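Foro Casa y Reformas > Suelos y muebles > Aceite o barniz para mesa de comedor

nusrat_s
25 de agosto de 2023
Hola a todos! Llevo desde marzo dándole vueltas a la mesa del comedor y ya no puedo más. Es de madera maciza, mis hijos la usan para todo (deberes, plastilina, bocadillos sin plato...) y quiero protegerla sin que quede con pinta de plástico. Me gustan los tonos cálidos con la veta bien marcada. Subo tres imágenes y os leo.
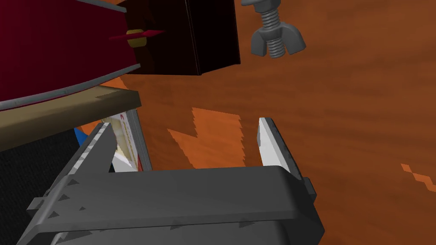
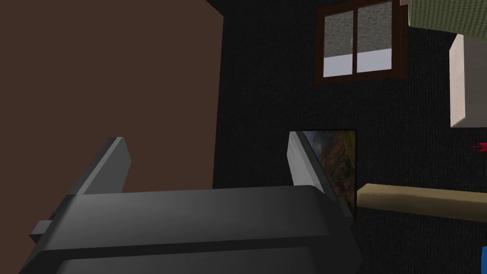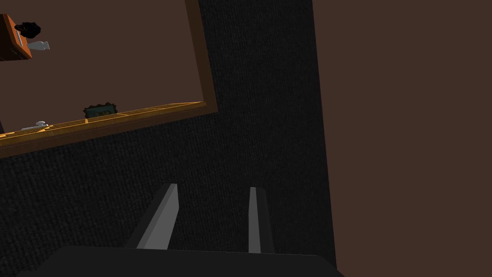 El naranja tostado con veta oscura de la primera es el tono que busco.

Respuestas (4)

pranab_k
Aceite, sin dudarlo. Yo uso el de Drandholm, dos manos muy finas con trapo de algodón y a esperar 24 horas entre una y otra. Si se te marca un vaso, lijas esa zona, repasas y listo. Con barniz te toca lijar la mesa entera, y ya verás qué risa.

Jamila Sheikh
Pues yo no estoy nada de acuerdo, Pranab. Con niños en casa el aceite es una esclavitud, hay que repetirlo cada dos por tres y el tomate frito deja cerco igual. Yo le di barniz al agua mate de Lundent y ni se nota. Eso sí, el barniz al agua no calienta tanto el color, así que si quieres ese naranja igual tienes que teñir antes.

pranab_k
Cada dos por tres no, mujer, la mía la repaso una vez al año! Y lo de mate que no se nota... al tacto se nota muchísimo.

selva_sultana
Yo me quedo en medio: cera dura al aceite. Un bote pequeño me salió por 24 euros y me dio para la mesa y hasta cuatro sillas. Nusrat, ¿sabes qué madera es? Si es pino te va a amarillear con casi cualquier cosa. Prueba antes por debajo del tablero, con buena luz, y déjalo secar bien antes de decidir.

nusrat_s
Mil gracias!! Creo que es haya, pero era de mi suegra y no lo tengo claro. Voy a hacer la prueba por debajo con aceite y con barniz. Jamila, ¿el tuyo huele mucho? Comemos al lado.

Jamila Sheikh
Casi nada, con la ventana abierta una tarde vas sobrada.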